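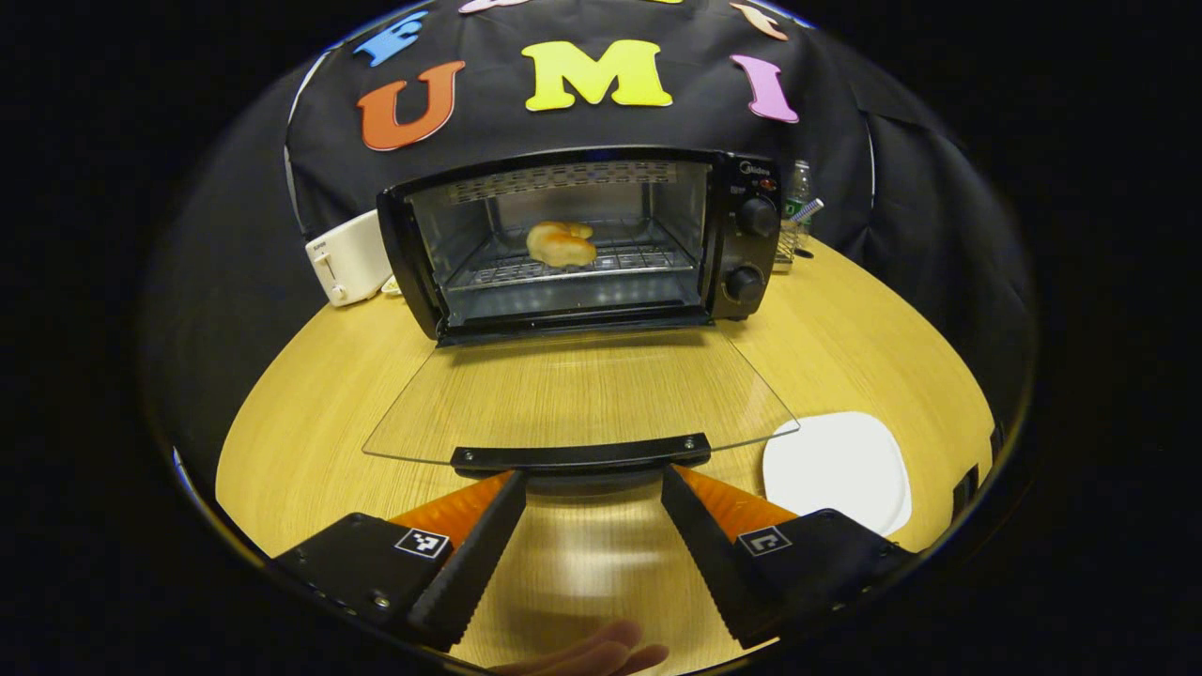 Photo: Garnet Paquette / Enach House Teaching Kitchen

Gallery: The Breakfast Table

The Breakfast Table is the first station in the Teaching Kitchen at Enach House. It is used for the introductory session on small appliances, which covers toasting, warming and plating for one or two people. The station was set up in October under the direction of Gregor Matheson, head of kitchen instruction, and is open to all enrolled residents. The notes in this gallery are intended for participants who wish to review the station before attending.

The toaster oven
A black countertop oven with two round control knobs on the right side. The glass door folds down fully, and participants are asked to open it all the way before reaching for the rack. Oven mitts are kept in the top drawer of the Tramell cabinet and must be returned there at the end of each session.

The roll
One golden-brown roll, shaped like a small croissant or a twisted bun, on the wire rack. Bread for the session is delivered by the Zacharias bakery before 8 a.m. Rolls are warmed for 5 minutes at 400 degrees Fahrenheit. Participants with food allergies should speak with the kitchen office in advance.

The rack
The metal rack should be centered before the oven is switched on. Crumbs are cleared once the oven has cooled completely. Racks are washed by hand in warm water with a soft cloth; steel wool is not permitted on any equipment in the room.

The pop-up toaster
The white toaster to the left of the oven is operated by a side lever. It is reserved for sliced bread. Rolls, buns and filled pastries are to be warmed in the oven only. Both appliances should be unplugged before cleaning.

The plate
A white square plate with rounded corners is set to the right of the open door, so that warm food travels only a short distance. The same pattern is used throughout the Teaching Kitchen. Chipped plates should be handed to the instructor and not placed back on the shelf.

Utensils and water
A small wire basket holds a utensil with a light blue handle. Behind it stands a clear plastic bottle with a green label. Participants may bring their own drinking water, provided that the bottle is closed whenever an appliance is in use.

The table
The round, light wooden table was transferred from the Rustum reading room when that space was refurnished. It is wiped down after every session and oiled twice a year. Hot pans and trays are to be placed on the stone slab by the sink and never directly on the wood.

The backdrop
Black fabric hangs behind the station, with large foam letters in orange, yellow and pink reading "UMI". The fabric and letters should be left in place when the table is cleaned.

Visiting the station
Sessions last 60 minutes and are held in the morning. Enrollment for the current term stands at 87 residents, and places are assigned in the order in which requests are received. Requests should be made in person at the kitchen office, Enach House, ground floor.

Text: Gregor Matheson. Reproduction of the photograph requires written permission from the Teaching Kitchen.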